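May 14, 2009

Humidity in the back room 59 percent at breakfast, lower by noon once the window was open. Pressure steady. The wall clock has lost 13 seconds since I last set it, a better rate than in October, when the heating came on and it ran slow for weeks. I have left the rating nut alone. One change at a time was the rule at Jurkeck and I still keep to it.

Spent the morning on the Ikstead movement. The case is stamped 1909 on the inside of the backboard, though the plates look earlier to me and the two may have been married at some point. The going train is sound. The strike train has a worn pivot on the fly arbor, and the hole in the back plate has gone oval toward the bottom, consistent with a long time under load without oil. I reamed it, pressed in a bronze bushing, and broached it from the inside until the arbor dropped freely under its own weight. End shake is acceptable. The pivot itself took longer. It was scored in two places and I burnished it for most of an hour before the marks were gone. Diameter is down slightly, so the bushing was cut to match the pivot and not the drawing.

Damian Steiner telephoned at eleven. He wants the clock back before he moves and asked whether the strike could be left disconnected if it came to that. I told him it could, but that I would prefer to finish. He also asked what the bill would be. I gave him the figure we agreed on in the spring and he did not argue.

Lunch late.

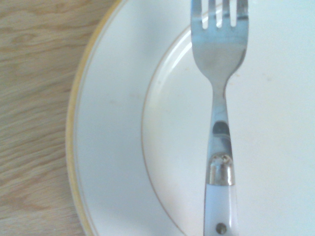

The suspension spring is the remaining question. The one fitted is too thick. With it in place the pendulum needs more drive than the weight can comfortably give, and the arc falls off by evening. I have two thinner springs from the Boneck stock and will try the longer one first. If the arc holds overnight I will leave it and go on to the beat. The crutch has been bent by hand at least twice and there is a mark from pliers near the top. I straightened it as far as I dared. Steel of that age does not always forgive a third bend.

Letter from Sevim Yalçınkaya with her notes on oils. She ran 16 samples on brass plates in a closed cupboard and recorded the spread of each drop at the end of every month. The synthetic held its shape. The older mineral oil crept, and on the plates she had cleaned with ammonia solution and rinsed badly it crept further. Her conclusion is that the rinse matters more than the oil. I am inclined to agree, but her plates were flat and polished and a real oil sink is neither. I will write back and ask whether she has tried it with sinks cut.

Cleaned the bench after four. Bajpai invoice paid, check number in the ledger. Need pegwood, the finer grade, and more tissue. The small broach set has one missing and I have looked in the obvious places.

Evening: longer spring fitted, pendulum hung at 7:40, beat set by ear. Slightly heavy on the left. Arc to be read at ten and again first thing.

Arc at ten unchanged.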